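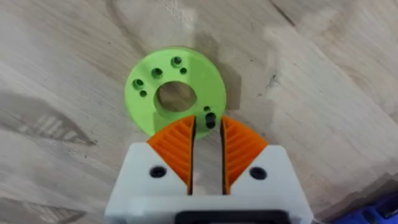 Planning and budgeting

Bench-top robot arms: questions we are asked before an order

How many arms should a first cell have?
Two is the usual starting point for handling small printed parts. One arm can pick and place, but it cannot hold a part while something else is done to it. Fadness quotes a two-arm cell as standard and prices further arms separately.

What does the quote cover?
Arms, bases, grippers, power supplies, cables and one wrist camera per arm. It does not cover the bench, lighting, the computer or your own parts. Enter these as separate lines in the budget. Customers who leave them out tend to return for a second approval, and that can hold up the order.

How much bench do we need?
More than the footprint of the bases. Plan for the full reach of each arm and for the area where the two overlap, then add space for tools and boxes. Cables need slack at the wrist, and the loop must clear whatever is standing on the bench.

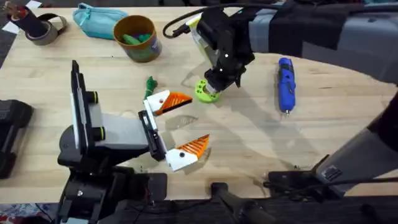 Two arms at a shared bench, the right-hand one holding a green ring-shaped part.

Can we print the gripper fingers ourselves?
Yes. Files for the housing and the ribbed fingers are supplied with every order. Budget for printer time as well as filament. Imani Odera, who handles spares, advises keeping 2 full sets of fingers per arm on the shelf. Pads and fingers are consumables and should not be entered as capital equipment.

Which parts should we use for the trial?
Your own, if they can be spared. Otherwise a flat printed disc with a central opening and several smaller holes is a sensible choice - it is cheap to replace and can be gripped at the rim. Test it flat on the bench as well as held, as the two cases ask different things of the fingers.

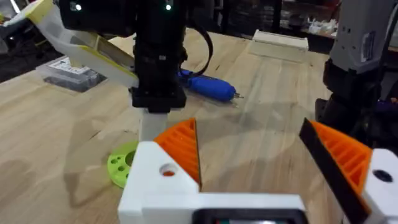

Ribbed orange fingers in the foreground, with the black wrist of another arm over the bench.

Is a fixed camera needed as well as the wrist cameras?
We recommend one. A wrist camera gives a close view of the fingers, but another arm can block much of what lies beyond them. A fixed camera costs little next to an arm. Allow for the mount and a longer cable.

How long is delivery?
Allow 40 working days from receipt of the purchase order. Orders that include the Onano controller are packed separately and may arrive in two consignments.
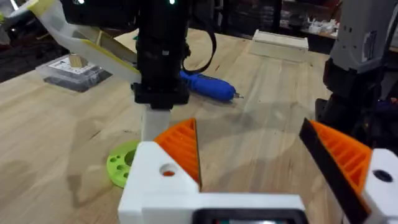 Installation is booked once both consignments are on site. Please have the bench in its final position by then, as moving it afterwards means repeating the calibration.

Is training included?
One session for up to four people. Further sessions are arranged through Sointu Hämäläinen and are charged by the day.

Page last revised 2021-09-07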